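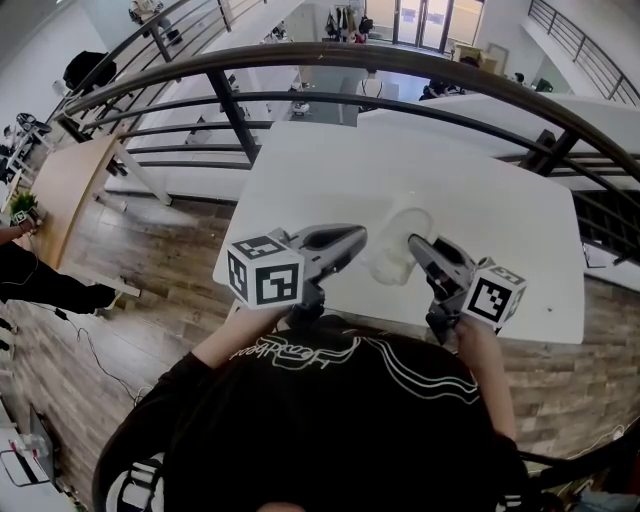 Chapter 7
Measuring Fame

Open any gossip site and you will find numbers. An actor is so many inches tall, worth so many million, followed by so many fans. The numbers look firm. Ask where they came from and the trail usually goes cold after one or two clicks.

Take net worth. In August the site Derkurel ran 337 celebrity fortune pages. Most cited Sterow, a rival site, and Sterow cited "public sources." Neither had seen a bank statement or a tax return. A guess had been copied until it passed for a fact.
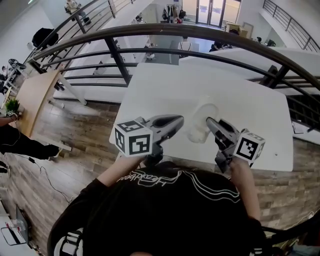
Popularity scores are a little better, but not by much. The Cosis Index ranks 800 performers by "public warmth," using a panel of 700 people who are paid to answer. Who signs up for such a panel? Would they know a stage actor from a game show host? The company does not say, and reporters seldom ask.

This chapter looks at how such figures are made, who pays for them, and why studios still use them when casting. We begin with the Koutsoukos scale, the oldest of the lot and the one most often quoted by people who have never read how it works.

7.1 The Koutsoukos Scale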